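Home Help Exchange > Moving and Storage > Storage Units

Damp smell in storage unit, is it safe to leave my things until December?

Posted by nadix_reader
6 replies hidden, 2 answers shown

Hello to everyone. I am renting a storage unit in Fastham while I wait for my new apartment to be finished. English is my third language, so please excuse me if some words are not the usual ones.

The unit is on the ground floor, number 176, in a building that was formerly a furniture warehouse. When I signed the contract the place smelled of nothing. Now, after one summer and half of an autumn, there is a smell when I open the door. It is similar to an old cellar or to a newspaper that was wet and dried again. I have touched the walls and they do not feel wet. The floor is painted concrete and it also does not feel wet, but it is cold.

Inside I have these things: one mattress in its plastic cover, a sofa, two bookcases (taken apart), many boxes of books, winter clothes in bags, and a sewing machine that belonged to my aunt. The boxes stand directly on the floor. I know now that this was maybe a mistake. The sofa is pushed against the back wall because I wanted to have a path in the middle.

I asked at the office and the person at the desk told me that the building is dry and that every unit smells a little when it is closed for a long time. The contract says that the company does not answer for damage by humidity. I have insurance for the contents up to 2,817, but when I read the small letters, mold is not included unless it comes from a broken pipe.

My apartment should be ready in December, but it was also supposed to be ready in June, so I do not trust this date very much. My question is: should I move everything to another place, or is it enough to change how it is arranged and put something inside that takes the humidity? I do not have a car, so each move costs me money and also the patience of my friends.

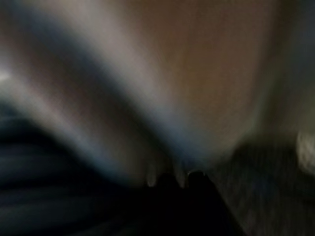 Tagged: storage units, damp, mold, furniture

One more thing that I forgot. There is no electrical outlet in the unit, so a machine to dry the air is not possible. The light in the corridor goes on by movement and after a short time it goes off again, usually when I have both hands full.

Thank you in advance for any advice.

lamptey_lane
Top contributor in Moving and Storage

I had almost the same situation for two winters, also on a ground floor, so I will write what I did and what I would do differently.

First, buy a small humidity meter. They are cheap, the kind that people use for guitars or for a baby's room. Leave it in the unit, in the back and low, and look at it when you visit. If it shows under 60 percent each time, you can relax a little. If it shows 70 or more, then the person at the desk is mistaken and you should ask for a unit on an upper floor. Take a note of the number and the month every time. When I showed my notes at the office they gave me another unit for the same price. Before this, my complaints were only a feeling, and it is easy to say no to a feeling.

Second, take the boxes off the floor. Concrete can stay colder than the air, and paper takes water from it slowly. Pallets are the best. Many shops give them for free if you ask politely in the morning before the delivery truck comes. If you cannot carry pallets, some pieces of wood laid flat are also good. The height is not so important, the air only has to pass.

Third, pull the sofa away from the wall by the width of a hand. Mine was against the outside wall and the fabric on that side had gray spots when I took it out. The front was perfect, so I did not see anything until the moving day.

Fourth, the mattress. I am sorry to say this, but the plastic cover can be worse than no cover. If the mattress had some humidity inside when it was closed, it cannot go out. I would open the cover at one end and put an old cotton sheet over the opening against dust. Stand it on its long side if there is space, but only if you can hold it straight, otherwise it bends and stays like this.

For the sewing machine I would find another solution. A metal machine does not like cold and damp changing all the time. Could a friend keep it under a bed? If it must stay, put a little machine oil on the bare metal parts, wrap it in cotton and not in plastic, and keep it on top of everything else.

About the tubs with crystals that take water from the air: they do work, but only in a small closed volume. Inside a wardrobe, yes. In a whole unit with a gap under the door, you are drying the corridor. If you use them, check them often, because when they are full they can spill, and this liquid leaves a stain and attacks metal.

And a small thing for the corridor light: a lamp that you wear on the head. It looks silly but it leaves your hands free.

fastham_ferry

Just move it. If it smells now it will smell worse in winter. I was in the Allex building on the other side of town and it was fine, upstairs and heated. More expensive though. Books are the first to go, so at least get those out.

nadix_reader

Thank you both for the answers. I bought the meter and it showed 68 on the first visit, so I am exactly in the middle, which does not make the decision easy. I have asked for a place on the second floor and they put me on a waiting list.

Until then I have lifted the boxes onto pieces of shelf from one of my bookcases - I was anyway not sure that I want to keep it. The sofa is moved from the wall and behind it I found no spots, only dust. I opened the mattress cover as you described and it smelled normal, thank God. The sewing machine goes to my cousin next month.

I have one more doubt about the winter clothes. They are in the bags where you take the air out with a vacuum cleaner. Should I open these also, or is it different from the mattress?

lamptey_lane

It is different, you can leave them if they were fully dry when you packed them. Check that the bags are still flat. If one has become fat again, it has a hole, and then wash those clothes before you wear them. Wool and down I would take out anyway, as they do not like to be pressed for many months.

With 68 I would stay and wait for the upper floor, but visit more often when the cold weather begins. Leave the door open while you are there.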